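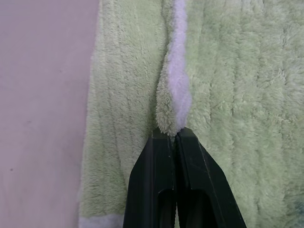 Wrist camera, fingertips closed on a fold of the green towel.

Monday, Stirkgate, twin-arm towel cell (Rodora)

Carried on from Friday's note on missed picks at the left hand. The log showed 329 picks for the left gripper when I came in, and the misses are bunched towards the end of that. Right gripper still fine on the same program, so I left its settings alone and used it for comparison.

Powered down, arms parked, brake check done first. Then fingers off, left side. Pads had a good deal of lint packed into the seam where they meet and more up in the hollows at the back of the fingers, green and blue mixed. The lint in the hollows does no harm that I know of but it works its way down to the tips, so it came out as well. Soft brush first, then the hand vacuum, then a wipe with a barely damp cloth. No solvent. We used solvent on the spare set in April and the faces went shiny, and those are now in the drawer marked test only.

Looked at the tips under the lamp. Scuffs on the outer edges, old ones. The gripping faces are all right. I had half expected to be fitting new ones today and had the bag open ready.

Fingers back on. The screws on the left finger carrier were not all the same tightness. One turned with hardly any pressure on the key. That might be the whole fault, as the finger would give a little when it met something bulky and then the tips would not come together square. Cleaned the threads, a touch of the low-strength threadlock, tightened in turns. Paint pen mark across each head so we can see movement next time. The right carrier was tight but got pen marks too.

Zeroed the left gripper in Hudeo afterwards. It has to be done with nothing between the fingers, and with the wrist pointing down, otherwise the closed value comes out slightly off and you chase it all afternoon. Old closed value and new closed value both written on the sheet in the cabinet. The difference was small but it was in the direction you would expect from a loose finger.

Grip settings as left:

Left close force 54, was 48 after the last change
Right close force 54, unchanged
Opening before pick, same both sides
Hold check after lift, on
Approach speed, unchanged

I know the note from last month says to keep the left lower than the right. I think that was put in to stop it dragging the pile and it was hiding the loose screw. If anybody sees pulled loops on the hem, put it back and write it down here with the towel colour.

Then on to the table. The board on top gets moved when people lean across it and the program assumes it has not moved. Checked the near edge against the scribe marks on the table frame. Left corner good, right corner out by nearly 6 mm. Slid it back and clamped it while I checked the height with the pointer tool in the right hand, near corners, far corners, middle. The far part is a little high along the crease, same as ever. The pick heights have an allowance for it and I have not changed the allowance.

Cabling next. Both gripper leads run outside the arms and hang in a loop, and the loop is the part that wants watching. Moved each arm by hand through the fold path, then through home, then the worst case, which is the reach to the far corner with the wrist rolled over. On the left the lead comes close to the bracket but does not catch. On the right it caught once on the way back from the far corner. Took the tie off, let out a bit more slack towards the wrist, new tie, not pulled hard. Did the movement again several times and it stayed clear.

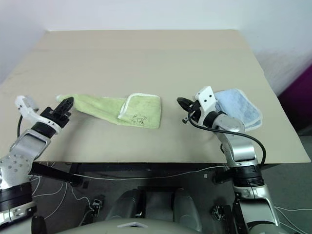

Do not tie these leads down to the elbow, however untidy they look. That was tried when the cell was first put together and the lead went at the connector. Lai sent a replacement but it took weeks to come and the cell stood idle. There is one spare lead on the hook and it fits either hand.

Restarted with towels on the table at the usual places, green one in the middle and blue one to the right. First runs at reduced speed with my hand on the stop.

Run 1. Left hand closed a bit short of the end of the green towel. Stopped. Not a grip fault, the hand was simply in the wrong place. The left wrist offset was still the one from before I had the fingers off.

Re-taught the left tip position with the pin block. The block lives in the top drawer and goes on the dowels with the notch to the left. Three touches, each from a different wrist angle, accept only if the spread is green on the screen. First go was amber. I had not wiped the pin. Second go green. Saved under the same name and copied the old one to the archive folder.

Run 2. Good pick, good lift. Fold went over but the hem was a bit skewed.
Run 3. Same again, less skew.
Run 4. Full speed from here. Good.
Run 5. Good.
Run 6. Hold check tripped on the right hand, blue towel. The towel was held perfectly well, as far as I could tell by tugging at it. Cleared it and carried on, and it has not come back. Noted in case it does.

After that I let it go on by itself while I sat next to it with the cabinet sheet. No misses on the left up to lunch. That is not enough to call it mended. On Friday it also behaved for the first hour and only then began dropping.

Afternoon. Swapped the order so the left hand gets the thick edge first, where the hem doubles over. This was the pick it failed most often last week. The trouble there is that the pile squashes unevenly, and if one finger sits back even slightly the hem slides out when the arm begins to rise. It managed these too. One lift where the fabric turned in the fingers, but it kept hold.
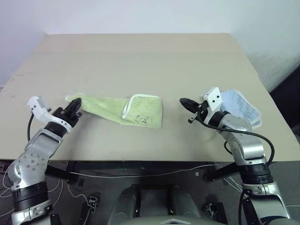
Also tried lowering the left approach by 3 mm to see whether we could get away with a smaller opening. It does pick, but the tips drag across the board and you can hear it. Put it back. Please leave it back. Dragging is how the last board got its grooves, and the crumbs from it ended up in the wrist camera housing.

Cleaned both wrist camera windows while I was there, dry lens cloth only. There was fluff along the rim of the left one. Hudeo had been giving a low contrast warning on the left view on and off, and I had put that down to the pale towel, but it has been quiet since the clean. Exposure left on the fixed setting. If you put it on automatic it hunts when the towel fills the view and the edge finder loses the hem.

Floor leads under the table. The thin white ones want proper clips. They are easy to catch with a broom and one of them feeds the stop circuit monitor, so a knock there looks like a safety fault and costs somebody half a morning. Clips on order with the stores, same sort as on the other bench. Until they come, sweep round them by hand.

Checked the arm base bolts with the long key, both sides, nothing moved. Joint rings wiped down. The left shoulder was a little noisier than the right when I moved it slowly by hand. I think it has always been like that, but there is nothing in the book to say so, so I am putting it in now. Slight dry sound near the lower end of travel, no roughness felt. Someone else have a listen please and write down what you think before reading anyone else's opinion.

Parts used: two cable ties, threadlock, one lens cloth. New finger set not opened after all, back in the cupboard with its label.

Left to do

Look at the paint marks on the finger screws at the start of tomorrow, before the cell is switched on.
Let it run through the whole batch of green and blue, then read the miss count for the left hand and compare it with the right.
Fit a stop block at the right corner of the board so it cannot creep. Offcut of aluminium on the scrap shelf would do it.
Ask Lai for a price on a second spare lead — and ask how long this time.
Change the checklist on the door. It says to brush the fingers weekly but has nothing on checking the screws behind them. I have pencilled it in for now.

Arms parked at home, air off, cabinet locked. Towels left on the table for the morning run. Key is back on its hook.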